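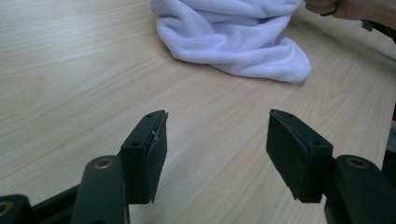
Según Marisa, una toalla mal doblada seca igual de bien que una bien doblada, y quien diga lo contrario es que tiene demasiado armario. Se lo leo a Firouzeh Rezaei, que lleva 32 años doblando ropa ajena y enseña a hacerlo en el taller de Morelli, y no se ofende.

"Seca igual, claro. También se puede comer la sopa en un florero", responde, y alisa una toalla con el canto de la mano.

Su clase dura 49 minutos. Le pregunto por qué no 50 y dice que el último lo gasta la gente en buscar las llaves. Se trabaja de pie, ante una mesa de madera clara, y se empieza siempre por la felpa, "que perdona mucho". La toalla se extiende, se parte en tres a lo largo y luego en dos. El alumno, entretanto, descubre que no tiene ninguna toalla rectangular.

"Todas están torcidas de tanto lavarlas. La gente pelea con las esquinas como si fuera culpa suya", explica. "Yo les digo que junten los bordes largos y que los cortos se arreglen entre ellos."

Las camisetas llegan después, y con ellas los disgustos. Rezaei prefiere empezar con prendas estampadas - los dibujitos sirven de guía para no torcerse - y deja las lisas para cuando ya hay confianza. Lo primero es estirar el bajo, cogiéndolo por las dos puntas.

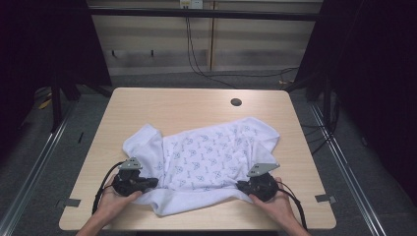

Las mangas, en cambio, las deja para más tarde. "Si empiezas por la manga, acabas planchando", sentencia. Calcula que habrá doblado aproximadamente 1,082 camisetas desde septiembre, cifra que me da con una precisión sospechosa y que no pienso comprobar.

¿Y en casa? Aquí tarda en contestar. Tiene una cómoda Triswood de cuatro cajones, dice, y tres están impecables.

"El cuarto es el de los calcetines", admite. "Ahí no entra ni mi hermana."

Antes de irme me hace doblar una toalla de manos. La mira, la deshace sin comentarios y me la devuelve para que empiece otra vez.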